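From: Hendrik Wouters
To: Hullden Women and Girls supporters list
Subject: Re: [hullden-wfc] Who is the new number eight?

Morning all,

I was going to send two lines in reply to this and then I had a second coffee, so you're getting the long version. Sorry (a bit).

> I only made it for the second half against Tarneo and spent most of it
> asking people who our number eight was. She wasn't in the programme.
> Has she come up from the under-19s or have we signed somebody? Also, is
> it true the cup tie has been moved to the big ground? My daughter wants
> to go and I need to sort out lifts. And does anyone know if Morikawa is
> going to be fit, because we looked very thin at the back once she went
> off.
>
> Thanks, and sorry if this has all been covered already, I'm 384
> messages behind.

Right, the number eight first, because I've been waiting all season for somebody to ask about her!

She's one of ours. She came through the under-16s, had a year and a half with the under-19s, and then went out to Bultex on dual registration, which is why most people on here won't have seen her. I went to watch her there three or four times last winter, on that sloping pitch next to the railway, and she was already the best player on it by a distance. They had her playing as a holding midfielder, sitting in front of the back four and tidying up, and she did it perfectly well, but every so often she'd carry the ball forty yards and you'd hear the whole touchline go quiet. I came home and told my wife we had a proper player on our hands. She said I say that every year. I do say it every year, but this time I've got witnesses.

Against Tarneo she started on the bench and came on just before the break when we were one down. You'll have seen the equaliser, so I won't go through it, except to say that the ball before the assist was hers too. Watch it back on the club stream if you can (start from 23 minutes on the second-half video). She gets it facing her own goal, lets it run across her body and she's away. Their two centre mids are both still looking at where she was. Lovely, lovely stuff.

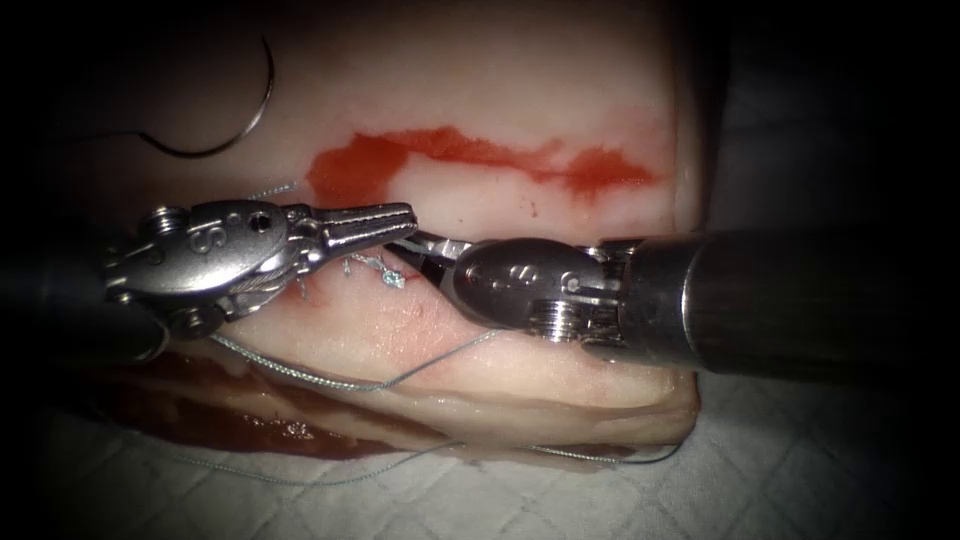 What pleased me even more was the defensive side of it. Once we went to three at the back she had to cover the whole of that left channel on her own for long spells, and Tarneo's winger is quick and has caused trouble for everyone in this division. I counted one cross from that side in the last half hour and it went behind for a goal kick. She was cramping at the end and still chasing back, and the away supporters gave her a clap when she went over to the touchline afterwards, which was good of them.

As for the programme, it went to print before the squad was settled. Her name should be in for the next one. If anybody bought one and wants to write her in by hand, I did mine in green biro.

On to the cup. Yes, it's been moved to the main ground! It was confirmed last night. Kick-off is 2pm, gates at 12.45, and only the west stand and the family corner will be open to begin with. The ground holds a good deal more than 4000 but they'll sell up to that number and then think about opening the far side. I know some people are worried that we'll rattle about in there and it'll feel flat. I understand that, and I love our usual place as much as anyone, with the tea hut and being able to hear every word the goalkeeper says. But we had 1077 against Tarneo, our best league gate so far, and there were people standing three deep behind the dugouts who can't have seen much beyond the substitutes' coats. Let's go and fill a stand and make some noise in it.

Under-16s are free with a paying adult and season tickets count, so bring yours with you. The supporters' bus is going from the usual stop at 11.30 and there were still seats on it when I looked. If you need a lift from the south side of town I've got room for three, or four if they're small, and I can drop people back afterwards as long as you don't mind listening to me go over the whole match again. Reply to me off list.

Morikawa: I don't know much more than you do. She walked off by herself and was sitting with the others at full time with ice on her ankle, laughing about something, so I'm hopeful. The manager only said they'd see how she was in training. If she doesn't make it I'd move our right back inside and give the young lass from the under-19s a go out wide, as she did well there in pre-season. Others will want to stick with the three. I can see the case for that too, but against a side that plays with two up front it makes me nervous. Their big striker has scored in every round and most of them have been headers at the back post, exactly where we were wobbling in the second half.

One last bit of news for those who follow the younger teams. The under-14s won away again and they're now top on goal difference with two games in hand. They play before the first team in December, same pitch, 11am start, so if you're the sort who gets there early anyway, come a bit earlier and give them a crowd. They pass it beautifully. The little left-footer in midfield takes all the corners and I've yet to see a bad one.

Oh, and the big flag is at my house, it's been washed, and it has dried a slightly different blue. I'll bring it to the cup tie. I need two people to help me hang it over the front of the west stand, ideally taller than me.

See you there,

Hendrik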